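The part of the program I would keep

I have been writing software for robot arms long enough to have thrown most of it away, some of it twice, and I have reached the age where I'd like to say which bits were worth writing. My answer would have surprised me when I started. I don't miss the planners, clever as some of them were, and I don't much miss the perception code, which is always out of date by the time it works. What I would carry out of a burning building is the dull stretch in the middle, the code that decides whether the arm ought to carry on.

At Hellitz we called it the hold layer, and it was born of embarrassment. We had been asked to look at taking old desktop computers apart for spares, and we went at it the way everybody goes at it. A camera looks, a model says what is where, a planner works out a path, a controller follows the path. You draw four boxes on a whiteboard with arrows between them, you give each box to a person, and off you go, feeling terribly organised.
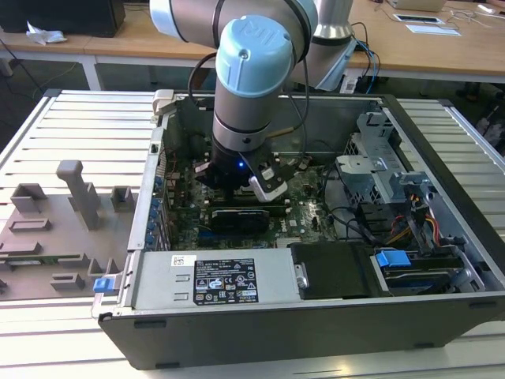
The trouble with four boxes is that doubt doesn't travel along the arrows. Our perception box knew perfectly well when it was guessing. It had a score for every part it found, and some of those scores were miserable. But the planner had asked for a position, so a position was what it got, three tidy numbers with no hint that they'd been arrived at by squinting. The planner then produced a beautiful smooth path to the wrong place, and the controller followed it to a fraction of a millimetre, and everyone could show that their own box had done its job.

We spent most of one July arguing over whose bug that was. I remember it fondly now, though I was cross at the time and said a few things about the people in perception that I had to take back over a very long lunch. It was nobody's bug in particular. It lived in the interface, in that little message with its three numbers, and none of us had thought the message worth an afternoon's attention.

So here is my first opinion, for what it's worth to younger people setting out: spend your first month on the messages. Decide what a position looks like when you aren't sure of it. Decide how old it may be before it's stale, and who is allowed to say so. You'll feel you are getting nothing done, and your manager will feel it too (mine certainly did, and brought it up in front of visitors), but every week after that will go more easily.
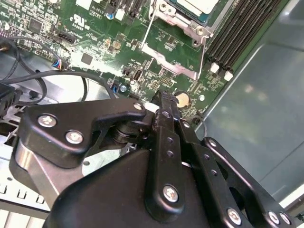 My second opinion concerns where you look from, and it is the one that gets me into arguments. A great many teams still treat the camera near the hand as a sort of extra, to be switched on for the last few centimetres once the big fixed camera has done the real work. I think this is upside down for fine jobs. From the wrist you get the fingertip and the thing it is after in one view, and any mistake in your calibration is sitting there in front of you, waiting to be measured. Take a serrated fingertip right beside a round coin battery on a motherboard. To the fixed camera that is a question of two frames and the transform between them, and all the small lies in that transform. To the wrist camera it is a gap in an image, and you can write a loop that closes a gap in an image with surprisingly little mathematics.

I do know the objection, because Lindiwe Hlongwane put it to me every time we met, and she was rarely wrong about anything. Her point was that the hand gets in the way of its own eye. Half of what you see is links and screws, and the bit of board you most want is very often behind a finger. She's right, and I haven't a clever reply. What I'd say is that you know exactly where your own gripper is and what shape it is, so you can mask it out and be honest about what's left. A patch you know you can't see is a manageable sort of problem – you stop, lift a little, look again. The patch you believe you can see, and can't, is the one that bends pins.

Udden, the small group Lindiwe ran before she moved to Laizer, did something about this that I have copied shamelessly ever since. Their planner was allowed to refuse. That sounds like nothing at all! Every planner can fail, you'll say. But failing to find a path and declining to use one are different acts, and theirs had a proper way of declining, with a reason attached that the rest of the program could read. "Target seen only from above." "Last view taken before the arm moved." The program would go off and fetch whatever was missing, and then ask again. I thought it was fussy when I first saw it. Then I went back to our own logs and tried to work out why an arm had done something odd, and I'd have given a good deal for one fussy sentence.

Logs bring me to Emov, which is the replay tool we wrote for ourselves and which I'm still unreasonably proud of. It isn't handsome. It lines up the camera images, the joint positions and every message between the boxes on one clock, and lets you drag back and forth through them, and that really is all it does. When we finally had it running we went through 2,704 recorded attempts, over many evenings and a shocking amount of tea, and the arguments about whose bug it was simply dried up. You could scrub back to the moment the score dropped and watch the planner sail on regardless. People who had not agreed on anything since the spring sat side by side and pointed at the same pixel.
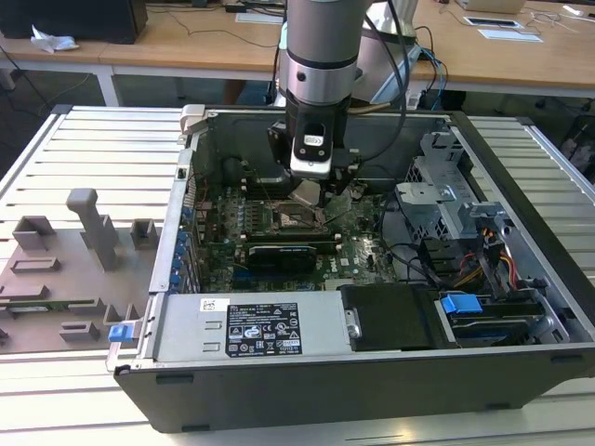
By a retired controls engineer, formerly of Hellitz
August 2019

I'm told that all this is about to be swept away, that one large network will take in the pictures and put out the motion and there will be no boxes left to argue between. It may well be so, and I'd be glad to see it, as I never loved the boxes. I have watched a few of these systems work and was delighted by them. But I ask the same thing each time, over the coffee, and I haven't yet had an answer I could take home. When your network isn't sure, where does that go? If you have an open computer lying on its side, with a gripper hovering over a board that's packed with little capacitors, the decision to come down is the only one that matters for the next second or so. Something has to make it, and I should like to be able to read afterwards why it was made.

That's not an argument against learning. It would be quite possible to teach a network to refuse, and I suspect somebody patient will do it rather well. They'll need examples of good refusals, though, and most of us have been deleting ours for years, on the grounds that nothing happened. If you have a disk full of runs where the arm stopped short and waited, please don't tidy it up.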